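Parish Prayer Line Coordinator (Part-Time)

Yeoman Road Parish, Firkton

We are looking for a coordinator for our telephone and email prayer line. The line took 1,983 prayer requests last year from Firkton, Fisthorpe and the farms in between. Each request goes to a team of readers who pray for that person by name for nine days.

The post is 12 hours a week, mostly mornings. You will sort new requests, send them out to the readers, and keep the list private and up to date. You will also lead the Tuesday rosary in the chapel and print the monthly intentions sheet, which goes to 348 homes. 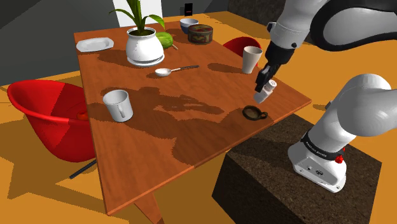

Posted by the Parish Office, July 2021

You should be a practicing Catholic with a steady prayer life and a calm phone manner. Many callers are grieving or sick — some only want a person to listen. Basic computer skills are enough. Spanish is helpful but not required.

Pay is by the hour and depends on experience. The first two months are a trial period. A background check and safe environment training are required before you start, and the parish covers the cost of both.

To apply, send a letter, a résumé and the name of one priest or deacon who knows you to the parish office. You can also leave them in the box by the side door. Interviews will be held in the parish hall, and we will call everyone who applies.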